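**Re: [skenthorpe-allotments] Tiles for the wash room, and the leeks**

Danica Milošević wrote:

> Has anyone got strong feelings about tiles for the wash room? I like small pale ones but my sister says the grout will drive us mad. Also my leeks have rust AGAIN. Is it worth keeping them?

Hi Danica, hi all,

Keep the leeks! Mine had it terribly last September and we ate every one – just strip off the outer leaves and give them a bit more room next year. I've gone over to 11 plants a row and they do seem happier (though I may have to eat my words by Christmas). Don't put the bad leaves in the shared heap, please, mine go in the council bin.

On tiles, I'm with you on small and pale.
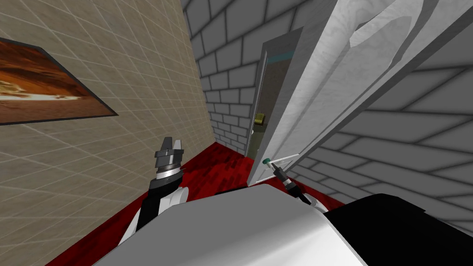 Grarkmont quoted me £1,285 for our bathroom, fitting included, and then Stojanovska did the lot for £286 less, so do ring them both. Ask for grey grout. We had white in the old house and I spent four years at it with a toothbrush.

One more thing while I'm here: has somebody borrowed the long hose from the bottom tap? I don't mind at all, I'd just like it back before I put the garlic in. Plot 4, or leave it by the gate.

See you down there,
Jo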